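Table tennis paddle

A table tennis paddle, also called a bat or racket, is the hand-held implement used to strike the ball in table tennis. It has two main parts, the blade and the handle. The blade is the flat hitting area, made mostly of wood and usually covered with rubber on one or both sides. Handles may be flared, straight or anatomic, and penhold paddles have a shorter grip.

Rubber wears with play and loses its grip on the ball. Club players often replace it after 55 to 60 hours of use. The surface is cleaned with a damp sponge and left to dry flat, away from direct sun.

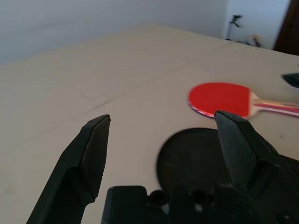 A table tennis paddle lying flat on a beige tabletop, near a round black disc.

See also: Table tennis ball, Penhold grip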